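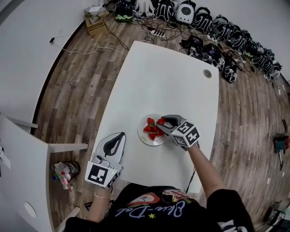 How do you teach a robot to pick up a strawberry?

September
By Aurelia Tanner

Have you ever squashed a strawberry by mistake? I have, loads of times! Now think how hard it must be for a robot, with no skin and no idea what a strawberry even is.

At Plurkar, where I work, we don't write the robot a long list of rules. We show it. One of us holds a gripper in each hand (they're a bit like big pinchers) and does the job ourselves -- picking up fruit, moving it, putting it down gently. The black-and-white squares stuck on the grippers look like puzzles, but they help a computer work out where each gripper is and which way it's tilting.

Then we do it again. And again! For our strawberry test we did it 384 times, and my arms were very tired by the end.

All those goes are fed into a computer program that hunts for patterns. How wide should the fingers open? How slowly should they close? After that it's the robot's turn, on strawberries it has never met before.

So did it work? Mostly! Out of 100 tries, it picked up the berry without squashing it 74 times. The worst ones were the very small berries, which kept rolling away. My friend Thaddäus thinks we need more practice with those, so we're off to buy six more punnets -- and yes, we do eat the leftovers.

Try it at home with kitchen tongs and a grape. Can you do it with your eyes shut?

23 shares | 6 comments

Contact Plurkar | © Plurkar | Back to top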